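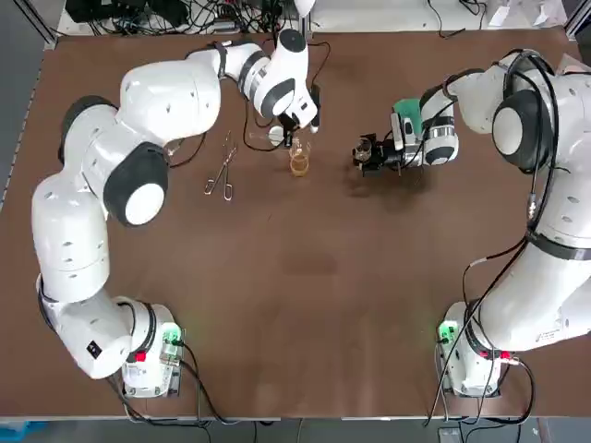 Die Überarbeitung des zweiten Skuvum-Bandes ist abgeschlossen, das Manuskript liegt seit gestern beim Duker Verlag. Viele von euch haben gefragt, warum es länger gedauert hat als beim ersten Buch, und die Antwort hat vor allem mit dem Aufbau zu tun. Der Band hat zwei Handlungsstränge, die man sich so denken kann wie die beiden weißen Arme auf dem braunen Tisch: Der eine kommt von links unten, der andere von rechts unten, und beide reichen zur selben Stelle weiter oben in der Mitte. In der ersten Fassung kamen sie dort zu verschiedenen Zeitpunkten an. Der Strang in der Hafenstadt war im Grunde schon erzählt, als der Strang im Hochland erst richtig losging, und das hat man beim Lesen gemerkt.

Sonntag, 6. Juni 2021

Für alle, die neu dabei sind: »Skuvum« ist der Name des Landes, in dem die Reihe spielt, und inzwischen auch der Name der Reihe. Der erste Band beginnt und endet in Warkbridge, der Stadt am Fluss mit den Zollbrücken. Im zweiten Band kehren wir dorthin zurück, aber erst spät. Wer den ersten Band noch nicht kennt, kann den folgenden Abschnitt trotzdem lesen, ich verrate nichts über das Ende.

Was sich geändert hat

Gestrichen sind fast 90 Seiten. Das klingt nach mehr, als es ist, denn ein Teil davon waren Reisekapitel, in denen die Figuren Wetter hatten und sonst wenig. Ich schreibe solche Kapitel, um selbst zu wissen, wie weit es von einem Ort zum anderen ist. Im fertigen Buch genügt dafür meistens ein Satz. Ganz weg sind außerdem die Briefe, mit denen jeder Teil eröffnet wurde. Sie haben mir gefallen, aber sie haben Dinge vorweggenommen, die später in einer Szene viel besser aufgehoben waren.

Neu geschrieben habe ich elf Kapitel, fast alle davon im Hochlandstrang. Dort gibt es jetzt von Anfang an eine klare Frage, nämlich wem der Pass gehört und wer ihn im Winter offen hält. Vorher kam dieser Streit erst in der zweiten Hälfte auf, und bis dahin wurde viel geritten und am Feuer gesessen. Die Hüterin des Passes, die im ersten Band nur in einem Nebensatz vorkommt, ist dadurch zu einer der wichtigsten Figuren geworden. Das war so nicht geplant.

Der Hafenstrang ist weitgehend geblieben, wie er war, nur die Reihenfolge ist anders. Der Brand in den Speichern steht jetzt vor der Ratssitzung und nicht mehr danach. Dadurch musste ich jeden Dialog in der Ratssitzung noch einmal durchgehen, denn plötzlich wussten alle im Saal von etwas, wovon sie vorher keine Ahnung hatten. An einer Stelle hat sich ein Kaufmann sehr ausführlich über die Preise für Pech beschwert, während draußen sein Lager in Asche lag. Das ist mir erst beim lauten Lesen aufgefallen.

Überhaupt das laute Lesen. Ich habe diesmal das ganze Manuskript laut gelesen, abends, jeweils ein oder auch mehrere Kapitel. Das kostet Zeit und ich war am Ende heiser, aber für die Dialoge kenne ich keine bessere Methode. Beim stillen Lesen überspringe ich meine eigenen Sätze. Lieblingswort dieses Durchgangs war übrigens »schließlich«. Es stand auf manchen Seiten mehrmals, und in keinem Fall wurde es gebraucht.

Wie es jetzt weitergeht

Das Lektorat bei Duker liest als Nächstes. Danach kommt das Manuskript mit Anmerkungen zu mir zurück, voraussichtlich im August, und ich arbeite sie ein. Erst dann folgen Korrektorat und Satz. Einen Erscheinungstermin gibt es noch nicht, und ich möchte auch keinen nennen, den ich später zurücknehmen muss. Beim ersten Band habe ich das getan und anschließend viele freundliche und ein paar weniger freundliche Mails beantwortet. Sobald der Verlag den Termin festlegt, steht er in diesem Newsletter, bevor er irgendwo anders steht.

Auch der Titel ist noch offen. Der Arbeitstitel lautet »Der offene Pass«. Der Verlag findet ihn etwas trocken und ich verstehe, warum. Andererseits hieß der erste Band bis kurz vor Druck auch anders, und heute kann ich mir den alten Titel kaum noch vorstellen. Wer eine Meinung zum Arbeitstitel hat, darf sie mir gern schreiben. Versprechen kann ich nichts, weil darüber am Ende nicht allein ich entscheide.

Karte und Anhang

Nach der Karte wird oft gefragt. Ja, es wird wieder eine geben, und sie wird das Hochland zeigen, das auf der ersten Karte nur als leerer Rand mit ein paar Bergen vorkam. Das bringt ein Problem mit sich: Die Entfernungen im ersten Band stimmen nicht ganz mit dem überein, was die neue Karte braucht. Von Warkbridge bis zur Furt reitet man im ersten Buch an einem Tag. Nach der neuen Karte wäre das nur mit sehr guten Pferden zu schaffen. Ich werde die Furt vermutlich ein Stück nach Süden schieben und hoffe, dass der Fluss es mitmacht. In einer späteren Auflage des ersten Bandes wird die alte Karte dann angepasst.

Ein Namensverzeichnis kommt ebenfalls hinzu. Im ersten Band habe ich darauf verzichtet, weil ich der Meinung war, ein Buch müsse ohne auskommen. Nach den Rückmeldungen sehe ich das anders. Mehrere Leserinnen und Leser haben sich eigene Listen geschrieben, und eine dieser Listen war vollständiger als meine. Das Verzeichnis wird knapp gehalten: Name, Herkunft, erste Erwähnung. Verwandtschaftsverhältnisse lasse ich weg, da würde ich zu viel verraten.

Hörbuch

Zum Hörbuch des ersten Bandes gibt es ebenfalls etwas zu berichten. Das Studio Kashyap hat die Aufnahmen abgeschlossen, die Nachbearbeitung läuft. Ich habe den Anfang gehört und bin zufrieden, vor allem mit dem Tempo. Die Ortsnamen haben wir vorher in einer Liste festgelegt, mit Betonung. Skuvum wird auf der ersten Silbe betont, Warkbridge so, wie man es im Englischen lesen würde. Einige von euch sprechen beides anders aus, und das dürft ihr selbstverständlich weiter tun. Der Text ist ungekürzt. Die Liedstrophen in der Schenkenszene werden gesprochen und nicht gesungen – darum hatte ich gebeten, denn eine Melodie dazu existiert auch in meinem Kopf nicht.

Ob auch der zweite Band als Hörbuch erscheint, hängt davon ab, wie der erste läuft. Verhandelt ist darüber noch nichts.

Aus euren Mails

Gefragt wurde, ob man den zweiten Band ohne den ersten lesen kann. Man kann, aber ich würde es nicht empfehlen. Der Hochlandstrang funktioniert für sich allein, der Hafenstrang setzt voraus, dass man weiß, was auf der Zollbrücke geschehen ist. Eine Zusammenfassung am Anfang wird es geben, auf einer Seite. Für den Einstieg in die Reihe ist sie nicht gedacht, eher als Erinnerungshilfe für alle, bei denen die Lektüre eine Weile zurückliegt.

Außerdem wollte jemand wissen, ob die gestrichenen Kapitel irgendwo zu lesen sein werden. Eines davon eignet sich tatsächlich als eigene kurze Geschichte. Es spielt in einer Herberge unterhalb des Passes, einige Jahre vor der eigentlichen Handlung, und keine der Hauptfiguren kommt darin vor. Ich sehe es in den nächsten Wochen noch einmal durch und verschicke es dann über diesen Newsletter. Die übrigen Streichungen bleiben in der Schublade.

Signierte Exemplare des ersten Bandes habe ich im Moment nicht mehr da. Bestellungen, die schon bestätigt sind, gehen am Montag in die Post. Wer noch keine Bestätigung bekommen hat, antwortet bitte kurz auf diese Mail und schreibt die Lieferadresse dazu, auch wenn sie schon einmal angegeben wurde.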